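4 木板与形状块的布置

本节说明如何在Plaltcombe多孔台面上放置木板,并在木板上摆放Pandance形状块。台面的安装和调平见第2节,形状块的收纳见第6节。

4.1 准备

开始前请确认以下各项:

台面螺栓已全部拧紧,台面上无工具、碎屑或残留胶带。
木板两面干燥。刚清洗过的木板须竖放晾干,平放晾干容易引起翘曲。
形状块已按颜色分拣,表面无油污。
配套的Esteo软布在手边。

注意:本节所述木板为拼条结构,各条木料的色泽深浅不同,属于正常现象,不影响使用,也不作为退换依据。

4.2 放置木板

1. 用软布沿木纹方向擦拭木板正面,再擦背面。
2. 双手持木板两侧短边,平放到台面上。不要先落一角再推入,木板边缘可能刮到台面孔口。
3. 转动木板,使长边与台面孔列平行。以最近的一列孔作为基准,目测即可。
4. 依次轻按木板四角。如有晃动,取下木板,检查背面和孔口处是否夹有异物。
5. 台面承重上限为646 N,木板与形状块的重量远低于此值。请勿用身体倚靠台面边缘。

警告:不要把手指伸入台面孔内调整木板位置。

4.3 摆放形状块

形状块为塑料件,有圆柱、星形等多种外形。摆放时遵循“同色成组、组间留空”的原则。

1. 将两个绿色块放在木板左上角,圆柱在左,星形在右并略靠前。两块可以贴近。
2. 将两个蓝色块并拢,放在木板右上部。
3. 将红色圆柱单独立在木板中部。它是后续对位的参照点,四周应留出空当。
4. 其余形状块排在木板右下部,从左到右排成一行。
5. 圆柱一律直立,圆面朝上。放下后松手,确认不会滚动或倾倒。
6. 从台面正前方检查一遍布局。需要调整时,将形状块拿起后重新放下,不要在木板上拖动。

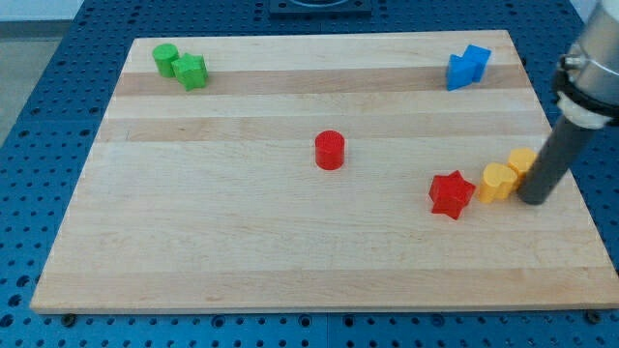

图4-1 形状块在木板上的布局

布局完成后,如需在另一张台面上重复同样的摆法,以红色圆柱为起点,先定中部,再定左上和右上两组,最后排右下一行。顺序与首次摆放不同,目的是减少累积偏差。

说明:左上角的两块若贴得过紧,取放时容易互相带倒。取件时先取星形,后取圆柱。

4.4 照明

台面照度建议设为900 lx。光源宜从斜上方照入,使形状块顶面与侧面有明暗差别,便于辨认外形。使用Agbayani灯架时,灯头高度按灯架说明书设定。更换灯管后应等待10分钟再作颜色核对。

塑料表面会产生反光。如反光妨碍辨认,可调整灯头角度,不必降低照度。

4.5 常见问题

木板在台面上滑动:检查木板背面是否有灰尘或清洁剂残留,擦净后重新放置。台面本身也应擦拭一次。

星形块立不稳:检查底面是否有毛刺。轻微毛刺可用细砂纸去除,变形的应更换。

蓝色块之间出现缝隙:两块外形不同,并拢后轮廓不规则,无须强行对齐各个侧面。

木板出现轻微印痕:不影响摆放。印痕较深、指甲可明显感觉到台阶时,翻面使用或更换木板。

4.6 清洁与收存

1. 先收形状块,后收木板。
2. 形状块用温水加少量中性洗涤剂清洗,不得使用酒精或丙酮。
3. 木板用拧干的湿布擦拭,随后用干布擦一遍,不可浸泡。
4. 每年1月给木板上一次食品级矿物油,静置过夜后擦去余油。
5. 台面孔内的积尘用软毛刷由上向下清除。

备件申请须写明颜色和外形,交Berkay Güler处理。成套更换时,旧件应一并退回,不与新件混用。

本节修订日期:3月21日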